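About Vosturach

Vosturach makes subtitles and captions for feature films, documentaries and television drama. We work for distributors, festivals and producers, and most of what we handle is going into English or coming out of it. The company has 11 people on staff and a wider group of freelance translators who between them cover 20 languages.

Alistair MacAulay started the company after several years of checking release prints for a distributor. He kept seeing the same faults: lines that ran past a cut, jokes translated word for word, two characters' dialogue run together as if one person were speaking. His first jobs were short films for festivals, usually with a week or less to turn them around. The first full-length feature was a crime drama called Skoseo, which had four main characters who talked over each other for most of the second act. It took three passes to get right, and the way we split overlapping dialogue today comes from that job.

Venla Kemppainen joined as our second translator and is now head of translation. She assigns every feature to a translator, reads the first reel herself, and writes the style notes that the rest of the team follows. If you send us a film, she will probably be the person who calls you with questions.

What we do

Most clients come to us for one of these:

Subtitles for theatrical release, supplied as files for digital cinema
Captions for deaf and hard of hearing viewers, with sound effects and speaker labels
Festival subtitles on a short deadline
Checking and repairing subtitles made somewhere else
Dialogue lists and spotting lists for dubbing studios

We don't record dubs. When a client needs one, we pass our dialogue list to Nieminen, a studio we have worked with for a long time, and stay on the job until the recording is finished in case lines need to be shortened.

How a film goes through the office

We start with a locked picture and, if there is one, the final script. Scripts are useful but they are often out of date by the time the film is cut, so the translator always works from the sound. Timing comes first. We use our own timing program, Truda, which marks shot changes and flags any line that stays up for too short a time to read. Then the translator writes a full draft, a second translator checks it against the sound, and an editor who doesn't speak the original language reads it cold with the picture running. The editor's job is to find anything that makes sense only if you already know what was said.

The client gets a viewing copy with the subtitles burned in and one round of changes is included in the price. More rounds are charged by the hour.

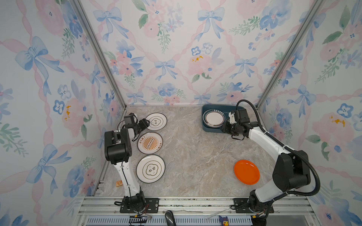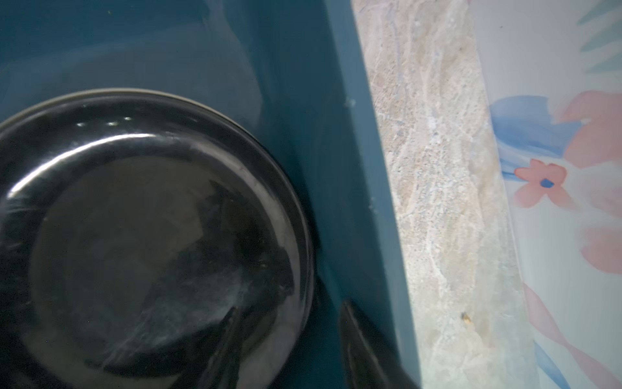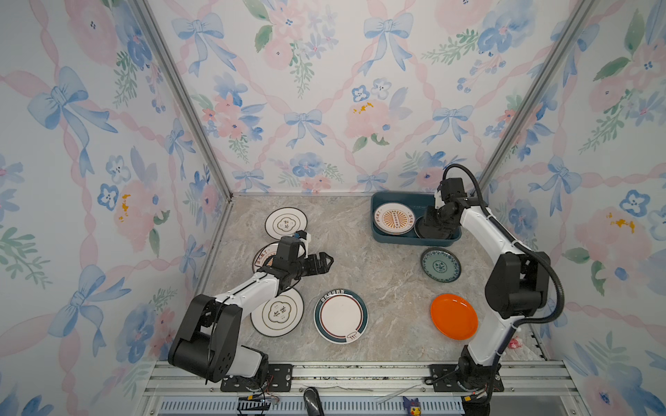
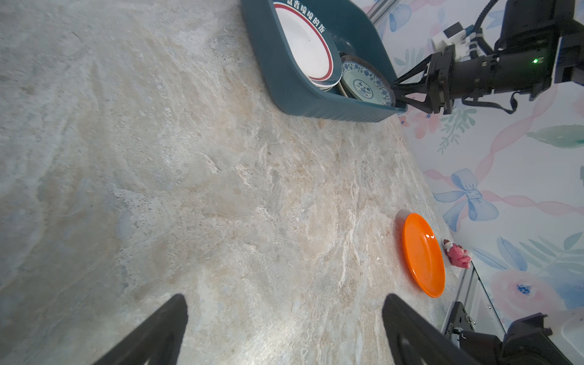
Text on screen is handled separately from dialogue, and new clients often ask what we translate and what we leave alone. We translate letters, phone messages, headlines and signs when the story depends on them or when a character reacts to them. We leave out words that are only part of the furniture. A white plate with a black rim and Chinese characters in the center, like the one in the third picture, would normally get no subtitle if the people at the table were just eating from it. If a detective picked the plate up and read it to herself, it would, and we would ask the director how long to hold the line. The same goes for shop signs behind a conversation. When two things need to be read at once, dialogue wins and the on-screen text is placed wherever there is a gap.

Songs are agreed with the client before we begin. Some directors want every lyric, some want only the songs that comment on the action, and a few want none. Translating lyrics can also need permission from the publisher, and the client has to arrange that.

Our work so far

We have subtitled more than 700 titles, counting shorts. Last year's total was 226, our busiest year yet, and a little over half of those were for festivals. February is always the heaviest month. If you need something done then, please book early – we keep a few places back for returning clients, but they go fast.

Crime films and thrillers are still a large part of the list. They suit the way we work, as the plots depend on small pieces of information that have to reach the audience at the right second. A subtitle that gives away a name two seconds before the actor says it can spoil a whole sequence. We also do a good deal of comedy, which takes longer and is priced the same.

The people

Translators at Vosturach are credited by name at the end of the film unless they ask us to leave the credit off. We pay freelancers by the minute of running time, with a higher rate for dense dialogue, and we pay within a month of delivery.

We take on two trainees a year. They spend the first part of their time on timing and checking, then move to short films with an experienced translator reading over their work. Applications should include a sample of no more than five minutes, in any genre, with the source video. Please don't send us academic essays on translation, as we won't have time to read them.

Page last updated Tuesday, May 15, 2018

Contact us | © 2018 Vosturach. All rights reserved. | Back to top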